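Running a Volunteer Recognition Scheme - Notes for Session 3
Hamwood Community Learning, short course in local volunteering
Notes by Samran Wattanapong, revised Nov 17, 2024

These go with the talk. Not a full write-up, so if you missed the session get somebody's own notes as well. Reading for next time at the end.

Where we got to

Last session: why people start volunteering, why they stop. Main point to carry over - most people who left said they weren't sure anyone had noticed what they did. Few of them wanted a prize. Several wanted a phone call.

Today is about formal thanks: awards, certificates, nomination schemes, the yearly do.

Types of scheme

Open nomination. Anyone can put a name forward. Wide reach, lots of forms, very uneven quality. Good writers get their friends through.

Closed nomination. Only group leaders nominate. Tidy, quick. Misses anyone who has fallen out with the group leader.

Long service. Automatic after a set number of years. Hard to argue with, but the records have to be right, and they usually aren't.

Spot thanks. Small, fast, no form. A card, a mention in the newsletter. Cheap. Tends to get forgotten when the person who runs it moves on.

Most towns end up with a mixture. Decide which one is the main one and say so in writing.

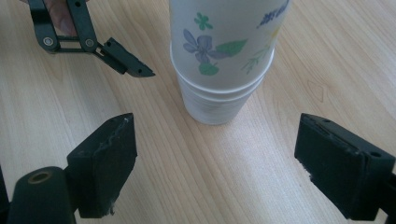
Case one: Serkden

Town scheme, open nomination, run out of the library. First year they had 679 nominations for 15 awards. They had planned for far fewer. Amparo Ñahui was the only paid person on it and read every form herself over the winter.

What went wrong:
- form had one big box, "tell us why". Some people wrote two lines, some wrote four pages
- no question asking if the nominee knew about it. Several didn't, and two were cross
- same person nominated many times over by the same family. No rule on this, so an argument
- winners told in December, everyone else told nothing at all

The last one did the most harm. Nominators assumed the form was lost. Some rang up, some just didn't nominate again.

What they changed for year two: four short questions with a word limit, a consent tick box, one nomination per household, and a letter to every nominee whether they won or not. The letter says who nominated them (if the nominator agrees) and quotes a sentence from the form. Ñahui's view is that the letter matters more than the award. Worth discussing - do you agree? Have a view ready for the seminar.

Case two: Kovside

Smaller place, closed nomination. Budget for the whole thing £3,190, nearly all of it spent on the evening: hall, food, glass trophies. Hefin Ellis took it over and asked past winners what they remembered. Food hardly came up. What came up was who had stood up and spoken about them, and wether that person got the facts right.

So: trophies dropped, framed certificates instead, and every winner is introduced by someone who has worked next to them. Two minutes each, strictly. Ellis keeps a bell.

Problem not solved - closed nomination still leaves out people on their own. The neighbour who does the shopping for the whole landing belongs to no group, has no leader, gets no form. Kovside now has three places kept for "no group" nominations. Early days. 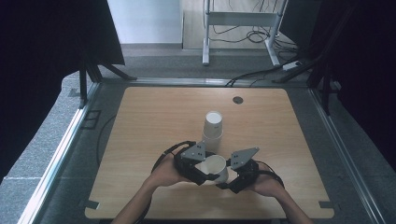
Judging

Panel size: 3 is workable, five is better if you can find them. Odd number anyway.

Declare interests before reading, not after. In a small place everyone knows everyone, so you can't bar all contact. Usual rule: leave the room for family, business partners and anyone you manage. For the rest, say it out loud and have it written down.

Score alone first, then meet. If you meet first the loudest person sets the list.

Watch for:
- visible work beating quiet work (the festival organiser v. the person who does the accounts)
- hours counted as if everyone has the same hours to give. Carers, shift workers
- people who are paid for part of it. Not a bar, but ask
- same names every year. Consider a gap of a few years before someone can win again

Raphaël Delorme's paper in the course pack is good on the hours question. Skip the middle section, it's mostly about tax.

Telling people

Ring the winners. Don't email. Ask how they want there name written and said - do this for everybody, including the ones you think are easy.

Some will say no. Accept it the first time. Keep a note so the next organiser doesn't ask again six months later.

Press: ask before sending anything out. Some volunteers have good reasons not to have their photo or street in the paper. Check quotes with them. A short release is fine: name, what they do, how long, one line from them, one from whoever they help.

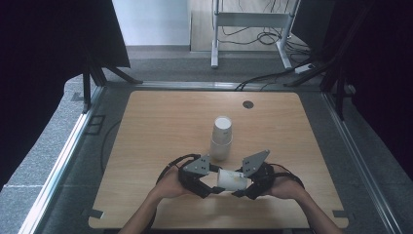

National honours

Different animal. Long wait, confidential, and the person isn't meant to be told they've been put forward. Supporting letters should each say something new. Half a dozen letters with the same paragraph pasted in look worse than two honest ones.

Don't let a local scheme turn into a waiting room for a national one. Kuo-hua Hsiao will cover this properly next session, so hold questions for her.

For the seminar

Read the Serkden forms in the pack, old version and new. Fill in both for the same person, somebody real if you can (change the name). Time yourself. Note which questions you found hard to answer and what you left out.

Then draft the letter to a nominee who hasn't won. One side at most. No "unfortunately" in the first line please.

Reading: Delorme as above; Tomić, chapter on small grants and thank-yous, library has two copies, both short loan. Bring drafts on paper, the room printer is still out.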